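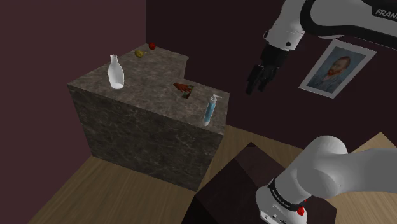
Section 4. Recording demos in the simulated kitchen

OK, so by now you've got Neltent installed and the arm loads without complaining. If it doesn't, go back to Section 3 and redo the license step (I skipped it the first time and lost an evening). In this section we're going to drive the arm by hand and save what it does, so the trainer has something to copy.

I'm using the Kirnness hand controller all the way through. Keyboard works too, but I find it miserable for anything involving wrist rotation.

1. Start the Zemevbridge service first, then Neltent. Wait for the controller light to stop blinking.

2. Open Scenes > Kitchen and pick a layout. Fruit is a friendly place to start! Leave tall, narrow things like pump bottles and vases for later, when you've got a feel for how the fingers close.

3. Press Home. The arm goes to its start pose with the gripper open.

4. Squeeze the side button and move your hand a little in each direction. The arm only follows while you're squeezing. Let go, move your hand back somewhere comfortable, squeeze again, carry on. It feels like picking up a mouse and putting it down again.

Note: if left and right seem swapped, you're probably looking at the room from across the counter. Go to View > Match Operator and try again.

5. Type the task into the Instruction box before you record. Keep it plain: "put the red apple next to the yellow fruit" is great. "Tidy up" is no good to anyone.

6. Tap Record, do the task, tap Record again. Don't rush. I come down from straight above, pause for a beat, close the fingers, pause again, then lift.

7. Choose Keep or Toss. If you bumped something on the way, toss it, even if you got there in the end.

8. Hit Shuffle so the objects move, and go again.

Caution: don't Shuffle while the gripper is holding something. The object gets left inside the fingers and the physics goes completely bananas. Press Home, open the gripper, then Shuffle.

How many do you need? For one simple pick and place I stop at 100 kept demos. My apple set has 121, only since I was enjoying myself and lost track. Anything with a bottle wants more, and the people on the Jaunzems forum who do pouring go up to 1000, which I don't have the patience for.

Note: files save to the Demos folder when you close the scene, and not before! Close it every so often. If Neltent gives you error 2013 at that point, the bridge has dropped out. Restart Zemevbridge, leave Neltent open, and press Retry Save.

Next up is Section 5, playing your demos back and trimming the dead time off the front.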